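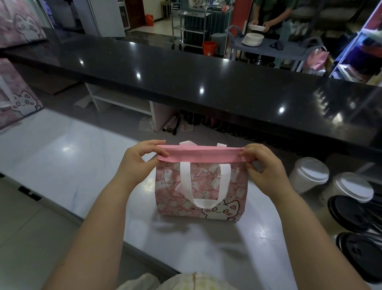

Mevthorpe Intramurals: the sign-up and results files

Hello! If you've landed on this page you probably want the intramural sport data for Mevthorpe, the college where I've played, refereed and generally got in the way for longer than my degree strictly required. I'm Amber Van Leeuwen and I look after these files. Most of the typing was done by me and Su-chen Fu, and the mistakes are shared out fairly between us.

What you get

There are 3029 rows in matches.csv, one row per team per fixture (so a normal match takes up two rows, and yes, I know, I'd do it differently now). The sports are five-a-side, netball, volleyball, badminton doubles, table tennis and dodgeball. Varsity results aren't in it. The athletics office keeps those and they have a proper system with a login and everything.

The other file is teams.csv, with one row for each team in each season. Join the two on team_id and season together. Please don't join on team name! Half the five-a-side teams rename themselves after the first bad loss, and one dodgeball side changed its name four times in a term.

Columns in matches.csv

fixture_id: shared by the two teams in a match
season: autumn, spring or summer, with the year stuck on the end
sport: lower case, no spaces
team_id: the number you want
points_for, points_against: goals, points or games, depending on the sport
status: played, forfeit, abandoned or unknown
source: sheet, app or memory

A word about source. The early seasons were on paper score sheets pinned up outside the sports hall, and we typed those in by hand. Then we moved to Lavix, the booking app, which is where "app" rows come from. "Memory" means the sheet went missing and both captains told me the same score. If they told me different scores I put unknown and left the points blank.

Forfeits

These trip everybody up. A forfeit in netball goes down as 23 to nil, which was a rule somebody made up before my time and we never got rid of. In the other sports the points are left blank. If you're working out averages, throw the forfeits out first or your netball table will look very peculiar. I did exactly this in my first write-up and announced that our goal shooting had doubled!
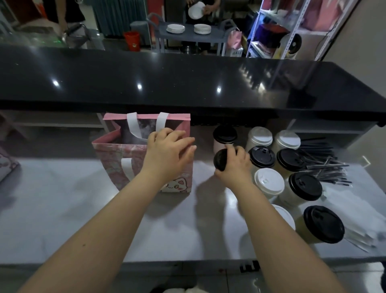 Jhonatan Cabrera wrote in to ask whether a forfeit still counts as an appearance for the players who did turn up, as his volleyball lot stood around in the hall for a good while on two occasions and would like some credit. It does for league points and it doesn't for appearances, sorry Jhonatan. The roster counts in teams.csv only go up when a match has status "played" or "abandoned".

Things that are wrong and I know about

Summer badminton stops in July with three rounds missing. The hall floor was being redone and I never found out whether those matches were played somewhere else.

Kick-off times before the app are whatever was printed on the sheet, so the 7 pm slot is hugely overstuffed. Matches ran late all evening and no one crossed it out.

Nearly 60 team rows have no captain's year group. We asked for it on the form, but it wasn't a required box, and people are people.

Table tennis used to be played up to 21 and then switched to 11. I haven't rescaled anything, so check the season before you compare points.

Names and privacy

There are no player names in here. Chak-lun Lo wrote the script that swaps them for codes (it's called Eseo, and it lives in the scripts folder with its own notes), and the codes are new each season, so you can't follow one person from year to year. I do get asked for that a lot. The answer is still no, even for a dissertation, even a really good one.

Using it

Do what you like with it as long as you say where it came from. Ourania Tsakiris used the five-a-side rows for a statistics project and found that teams with more than one goalkeeper on the roster forfeit far less, which I'd never have thought to look for and now bring up at every captains' meeting.

If you spot a wrong score, send me the fixture_id and what you think it should be. A photo of the old sheet would be brilliant if you happen to have one. I'm still after the spring dodgeball final, which is down as unknown, and I've had two very firm emails about it from opposite sides.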